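Print | E-mail

Perkby Cold-Pressed Sweet Orange Oil

We love this one! Trunico presses the peel without heat, so it smells bright and a little zesty — like the moment your thumb goes in. Add 7 drops to a diffuser. One bottle holds 200 drops.

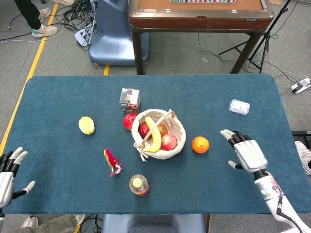
One customer wrote that she'd expected candy and got real peel, and now she's on her third bottle.

Item 744. Keep the cap tight and store it somewhere dark.

We use cookies. OK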